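The Fridge Door Rule

How one site wrote its house rules for robots that fetch and carry 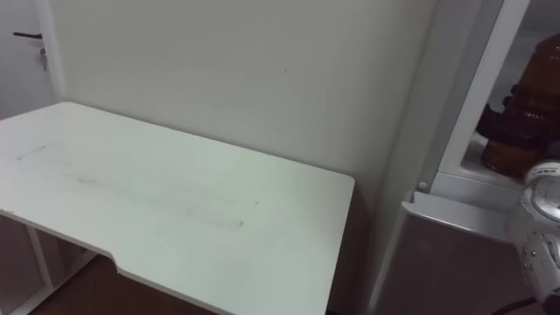 Photo: Mutari / Jaltunwood test rooms

Most rules for robots were written for factories. They assume a fence, a marked floor and a part that arrives in the same place every time. A room with a desk, a door with a key in the lock and a white refrigerator standing open is a different kind of workplace, and the people who run robots there have had to write much of their own practice.

At Jaltunwood, where Mutari tests arms for household work, the house rules fill 20 pages. The longest section covers refrigerators. Glass is the main concern. A bottle with a faceted or dimpled surface gives a gripper fewer flat places to hold, so the rules treat it as a separate class from smooth glass. The gripper must close at low force, wait, and lift a short way before the arm is allowed to move back.

The door has its own page. It must be fully open before the arm enters, and the arm may not rest on the door bins or push against them. If the door moves while the gripper is inside, the arm stops where it is. Early drafts told it to pull out at once, but that knocked over more bottles than it saved. The rule was changed in January.

Cables come next. Any cable running to the gripper has to be checked at full reach before a session, with the door open. Operators do this by hand and sign for it. It takes a few minutes and is the step most often skipped, according to the site's own log. Of 713 sessions reviewed last year, 683 had a signed cable check. The rest were struck from the results, even where the run had gone well.

There are rules for the furniture too. A desk beside the work area counts as a landing surface, and it has to be clear across the part the arm will use. Scuffs and smudges are allowed. Loose paper is not. Room doors stay shut during a run - the key may stay in the lock, but the door can't be locked while a person is inside.

Bekura, which uses a shorter version of the same rules, has dropped the signature and added a second stop button at the desk. Kramer kept the signature and limits each session to 20 minutes, after which the operator has to step away. The three sites trade incident notes but haven't agreed on a common text. The main sticking point is who may reach into the refrigerator during a pause. Jaltunwood says only the operator, and only with the arm's power off.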